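Worktop Tips for Simulated Kitchens: Planning, Perception and Control
Larnness Household Software Group – Guidance Pages

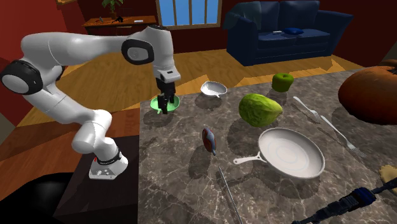 The following tips are intended for staff and students who prepare kitchen tasks in simulation before any software is passed to the test kitchen at Rimley. They assume a working installation of the Zivine planner and a single arm with a parallel gripper. Readers who have yet to set up the planner should begin with the installation page.

Laying out the worktop

Decide on the task before placing the objects. A worktop filled at random is useful for testing perception, but it makes a poor starting point for checking a new grasp. Begin with the bowl or pan that the task requires, confirm that the arm can reach it from above, and add the remaining items afterwards.

Leave objects to settle before the first plan is requested. Round fruit and light cutlery may creep for a short time after loading. The standard settling period is 500 simulation steps, and it should not be shortened for the sake of a faster run.

Handles deserve particular care. The planner treats a pan as one solid body, and a long handle lying across the middle of the worktop can close off a route that appears open. Turn the handle in the scene file and plan again before changing any settings.

Reaching into bowls

Approach from directly above and keep the fingers vertical until they have cleared the rim. A shallow bowl will tolerate a slight tilt; a deep one will not. The default clearance between finger and rim is 40 mm on approach, and it may be reduced only for the final descent.

Lower the speed limit before contact, not at contact. Users of the Kwiatkowski controller should set the slow zone in the task file, as values typed into the control panel are lost when the scene is reloaded.

If the arm halts above the bowl and reports no valid path, check the collision shape first. Bowls imported with a simple outer hull are treated as solid, and the planner will refuse to enter them. Select the hollow shape and save the object under a new name.

Recognising food and cutlery

Green items are frequently confused with one another, particularly where a green bowl stands near green fruit. Colour alone should not be used to assign a label. Switch on the depth channel and compare the results.

Forks, skewers and other thin metal items are best viewed from more than one angle. A single view often returns a broken outline, which the software then reports as several small objects. Two views are normally sufficient – a third adds time and seldom alters the result.

Shadows should remain switched on during testing. Roughly 73 per cent of the false detections in our September review fell along the edge of a shadow, and these faults stay hidden when the lighting is flat.

Keeping records

Save the scene file, the random seed and the planner version together. A log without its seed cannot be replayed and will be returned to the sender.

Failed runs should be kept as well as successful ones. Use the short fault codes listed in the handbook; code 47 (object outside reach) is to be used only where the base position has been checked.

Requests to transfer a task to the Rimley kitchen should be submitted before noon, with the saved files attached.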